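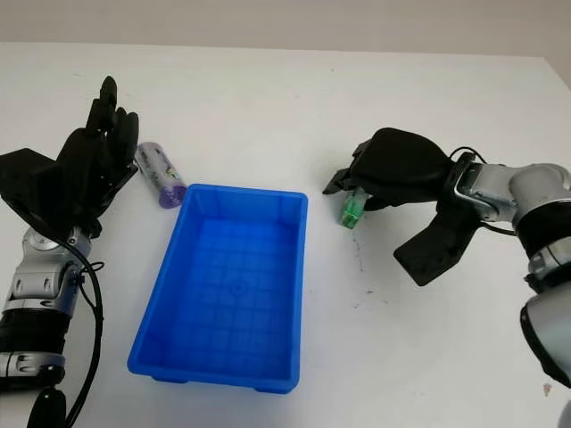

Right arm holds the object beside the bin and the place plan is never accepted

Category: Support > Manipulation > Perception and planning
Saturday, February 22, 2020 | Opened by Nesma Shawky
Last updated in June

Component: Ouali place planner, Vinel scene estimator
Site: Costitz, two-arm station
Severity: high, blocks the sorting task

Description of the problem

We run the two-arm sorting task. The items lie outside of a blue bin and the arms must put them in it, one arm at a time. The grasp part is working well for us. The right hand closes on the small green item, lifts it a little above the table to the right of the bin, and then the arm stays there. The left arm is also waiting, with its hand open. No error appears on the operator panel. In the planner log I find this, repeated until the task times out:

place: candidates generated 60
place: candidates rejected 60
place: reason SUPPORT_NOT_FLAT
place: retry in 5 s

Expected result: the planner finds a pose above the bin, the arm moves, the hand opens.

Obtained result: the arm keeps the item and nothing else is done. After the timeout we must stop the task by hand and take the item from the fingers.

What I have tried already:

1. Restart of the planner only. Same result.
2. Restart of planner and estimator. Same result.
3. Start with the other item, the white tube with the purple cap, using the left hand. Same rejection reason, so I do not think it is a problem of one arm.
4. Place target changed from the bin to the free table. The plan is accepted at once and the item is put down correctly.

From point 4 I conclude that the arm controllers and the hand drivers are healthy. The bin is empty at the start of each run and we did not change its model file.

Comment by Wael Nasr

Thank you for the clear report. Could you please attach the scene dump from the moment of the first rejection? The command is

vinel dump --scene --on-event place_reject

Please tell me also which version of the estimator you are using, and if the parameter support_source is set to "model" or "observed". In the file that comes with the station it should be "model", but some sites changed it.

Comment by Nesma Shawky

The dump is attached. It was written at frame 1,241 of the run. The estimator is build 652. The parameter support_source is "observed". I did not set it myself. I asked Spyros Antoniadis and he remembers that he changed it when we were testing bins of different depth, and afterwards it was not put back.

Comment by Wael Nasr

I have opened the dump. The bin is found correctly, its position and rotation agree well with the camera image. The tube is also found. The green item is marked as attached to the right hand, as it should be.

The trouble is with the floor of the bin. With "observed", the estimator does not take the floor from the bin model. It takes the depth points inside the rim and tries to fit one flat surface through them. The floor of your bin is molded with a grid of square ribs. The ribs are shallow, but the fit sees them as many small surfaces at two heights, and the largest one is smaller than the minimum support area. For this reason all candidates are rejected, for both arms. On the free table there are no ribs and the fit is easy.

Please do this test, in this order:

a) Stop the task and bring both arms to the home pose.
b) In vinel.yaml set support_source: model
c) Restart the estimator. The planner can stay running.
d) Wait for the line "support: bin floor from model" in the log before you start the task. If you start earlier, the planner may still have the old surface in its cache.

Comment by Nesma Shawky

I did steps a to d. Now the behavior is different, but it is not completely solved. The left arm places the tube with no problem. The right arm gets a plan, begins to move and stops again after a short way. New reason:

place: path blocked, object_3 (unknown)

We have only two items and the bin. I do not know what object_3 is. In the viewer it is drawn as a low, long box on the table, to the right of the bin.

Comment by Pilar Lucero

I am joining from the perception side. I looked at the color image of your first dump. On the white table there is a trail of small dark specks and smudges, on the right side, below the green item. It is my belief that object_3 is made from them. The unknown-object step in this build groups dark pixels on a light background first and checks the height only later, and when the depth is noisy the height check can pass. The box in the viewer is located at the same place as the specks.

Two things can be done. The quick one is to clean the table. The better one is to raise unknown.min_height, which in your file is still zero. I recommend 5 mm. Please do not go much higher without a test – your thin items could then disappear from the collision scene, and the arm would plan through them.

If you are able to do it, please first change the parameter and leave the table as it is. In this way we know which of the two has helped.

Comment by Nesma Shawky

I changed unknown.min_height to 5 mm and did not clean the table. object_3 is gone from the viewer. The right arm moved above the bin and released the green item inside. I repeated the run with the items exchanged between left and right, and it was also good. After this we cleaned the table with a cloth.

One question remains. Naima Shawky from our second shift asks why the operator panel shows nothing when all the candidates are rejected. For her it looked the same as a slow planner, and she waited each time for the timeout.

Comment by Wael Nasr

It is a fair question. At this moment SUPPORT_NOT_FLAT is treated as a reason to try again, and retries are not sent to the panel. I have made a separate request so that the panel shows a yellow message when the same reason comes for all candidates two times in a row. Until then you can keep a second terminal open with

ouali log --follow --filter place

Comment by Spyros Antoniadis

I put support_source: model in the station file and also in our backup copy, with a comment line saying who may change it. For the tests with other bins I will use a separate config from now on. I would ask that the manual mentions bins with ribs – I read the page of this parameter again and it speaks only about depth.

Comment by Pilar Lucero

The note is added to the parameter page. The height check will be moved before the grouping step in the next estimator build, and Lemance will receive it for testing at the same time as you. When you install it, please keep your value of unknown.min_height, it will still be used.

Status: resolved by configuration change
Follow-up: panel message for rejected candidates (open), order of the height check (in review)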